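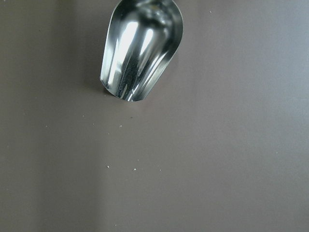
Robot takes over the scooping at Wedari packing room

Category: Business > Work and Technology

A robot arm with a steel scoop now fills the sample bags at Wedari, the dry foods packer in Orkley. It started in May and completes 228 bags in one shift.

Before, four people did this job by hand. Two of them have moved to quality checks, and the other two stay beside the arm to change the bins and wipe the small crumbs from the table.

"My wrist is better, but I had to learn the screen, and it was not easy at first," said Ningsih Saragih, a packer.

Manager Amirul Santoso said that no jobs were cut. The workers will meet him on Thursday to discuss pay for the new tasks.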